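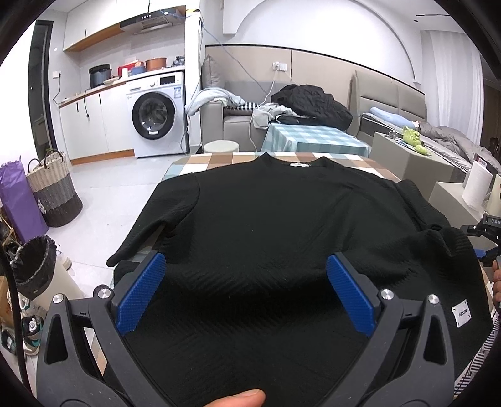 Clothes are where home robots go to die. Rigid stuff, fine. Mugs, blocks, a door handle, there are policies for all of that. Laundry has no fixed shape and it changes every time you touch it. So the group at Didcombe stopped trying to teach a robot arm and gave the gripper to people, in their own apartments, with their own laundry. No arm. No lab bench. A black sweater on a checked tablecloth, a pair of black fingers with blue textured pads, a thumb pressing down the bottom edge, a sofa with more clothes heaped on it behind. Train on that, the thinking goes, and you've trained on a home.

The project is called Graltlow. The model that comes out of it is Pluvis. Agnes Granström runs the first and mostly complains about the second.

"It learned sleeves in a week," she says. "Then it refused collars for a month. I still don't have a good answer for that."

The method, quickly. A person holds a gripper in each hand. Same fingers the robot will wear later, with a camera riding on each one. The person folds. The cameras record what the fingers see, and software works out afterward how the grippers moved through the room, and how wide they were open at every moment. A policy is trained to go from view to motion. Then the fingers get bolted to arms and the policy has to do it alone.

Handheld collection has been around for a while, Granström is the first to say so. What's new is how her group picks what goes in. Most teams collect clean demonstrations and throw out the ugly ones. Graltlow keeps the ugly ones and cuts them up. A dropped hem, a second grab, a sleeve that slid back, each gets clipped out along with the recovery that followed. Those clips are shown to the model more often than the smooth parts. Granström calls it fumble weighting. Her co-author Morenike Adeleke wanted a more serious name and lost.

The numbers. Training set of 800 folds, from 16 homes. Then the test: 400 trials on garments the model had never seen, half with fumble weighting and half without. Same arms, same table. The plain version mostly failed in one way, it missed the first grasp and carried on folding air. The weighted version missed nearly as often. But it went back. Adeleke shows me the two side by side on her laptop and the difference is kind of embarassing to watch. One arm miming. The other poking around until it gets the cloth.

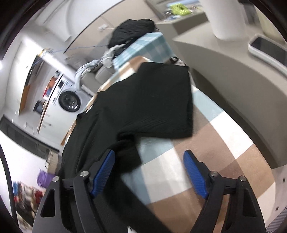
Black fabric turned out to be its own chapter in the paper. Adeleke wrote most of it, and she is not over it yet. With a red shirt the edges show up from anywhere. With black you get a dark shape, some creases if the light is kind, and very little to tell a top layer from a bottom one. A squared-off section might be a short sleeve, might be a trouser leg, and she says she's argued with her own labelers about exactly that. The cloth underneath does a lot of work then. White and pale blue squares between the two pads, a straight black hem against brown, that gives the model an outline to go on. On a dark plain surface scores dropped hard.

So is it learning the garment or the tablecloth? I asked. Adeleke laughed, then didn't.

"Some of both. We swapped surfaces in testing and it hurt. It hurt less with the fumbles in. My guess is that touching the thing and seeing it move tells you what's cloth. But that's a guess, put down that it's a guess."

It's a guess.

Other soft spots. Every fold in the set was done with two hands, and people cheat with whatever is free, a thumb, a wrist. The robot has no thumb. Clips where a bare hand does the real work had to be found and marked by eye, and Granström thinks they missed plenty. Knits stretch, and the model pulls too hard. Anything inside out is hopeless, it folds it anyway, happily.

And speed. A person takes a few seconds over a T-shirt, Pluvis takes more than 50. Granström shrugs at that one. Faster motors are somebody else's problem, she says, namely Van Damme, the arm maker down the road that lent the test rig and wants it back.

Next is pairs of things. Socks, mostly. The collection kits are already out and Adeleke has been scrubbing through the first recordings at night, at double speed, with the sound off. I asked what the early ones look like. "Socks," she said. "Falling off the table." She's keeping all of it.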